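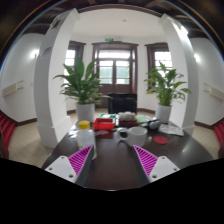 The Table: a thread by Rhun Gwilliam

1/
New year, and I have resolved to reclaim the dark table between the pillars. I bought this table to eat at. It has since gone into storage and logistics.

2/
Starting inventory, for the record. Clear plastic bottle, yellow cap. White mug. Red box. Something green and white in a package. A white plastic bag, crumpled. Papers. A brown thing I am not ready to discuss.

3/
Please note the mug and the round red coaster. They are right next to each other. The mug is on the table. The coaster is also on the table. They have never worked together and I see no sign of talks.

4/
The coaster came from Skutau, the shop by the bus station that sells candles and one kind of chair. It was the last of a set of 11. Who sells coasters in elevens? Skutau does, and I bought one, so I'm in no position to be smug.

5/
Started with the plastic bag on the theory that it would be the easy win. A crumpled white bag has one job in this apartment and it's to become the bag that holds the other bags. That bag lives under the sink and is already at capacity. Promoted this one to "trash bag, bathroom" and moved on before I could think about it.

6/
The yellow-capped bottle goes to the kitchen. My sister says a bottle on the table is "hydration." My sister also keeps 18 of them in the back seat of her car, so I've stopped taking her calls on the subject.

7/
The red box. I got it from Golik two summers ago to "corral small items." You will notice the small dark red item sitting in front of it, uncorralled. I have put it in the box. Total time, 2 seconds. Total time I had been planning to do it, since June.

8/
Someone has asked what the small dark red item is. It's the thing that goes with the other thing. Every home has one. If you throw it out you'll find the other thing by dinner.

9/
Coffee break. Used the mug. Used the COASTER. Felt like a visiting ambassador.

10/
Okay, the papers over on the right. One takeout menu from a place that closed, one warranty for a Zistard fan I no longer own, and a lease addendum about balconies. I don't have a balcony. I have kept the addendum in case of a balcony.

11/
The fan warranty went into recycling, then came out of recycling, then went back in. Growth isn't a straight line.

12/
A word about the plants, on the floor behind the table, one on each side like they're guarding a tomb. Both are leafy, both are in white pots, and both are doing better than anyone else who lives here. I live here alone.

13/
The left one is called Gavrilă, after my old landlord, who also took up a lot of room and wanted more light. The right one is called The Right One. It leans toward its pillar as if it's waiting for a bus.

14/
Yes, I have two square white pillars in my dining area. Yes, there's a rounded alcove behind them. The listing said "classical features." What it meant was that I would never own a normal rug. I have returned three – one was close, if you like a rug that stops to think halfway across the room.

15/
While I'm confessing, there's a small bluish label high up on the left pillar. It was there when I moved in. I have never once gotten a ladder out to read it. At this point I assume it's the price.

16/
Back to work. The green-and-white package goes on the shelf over the fridge with its ancestors. The flat light green thing goes in the drawer with the other flat things. The drawer closed on the second try, which I'm counting as a first try.

17/
Update on the brown thing. It has been discussed. It has been moved to a chair. I'm told by people with clean homes that this is called "staging."

18/
Someone asked how long the whole job took. 25 minutes of tidying, plus an afternoon of walking around the table with my hands on my hips.

19/
Final state: mug, coaster, mug ON coaster, red box with small red item inside. Everything else has been relocated to places where I'll be surprised by it later.

20/
Ate dinner at the table. Soup. Sat facing Gavrilă, who got a leaf in the bread basket. We have agreed to move the pot back a foot.

21/
Posted 2020-01-03. It's now a few hours later and I have to report that mail came. I put it on the table, just for a second – I was carrying groceries. The groceries are also on the table.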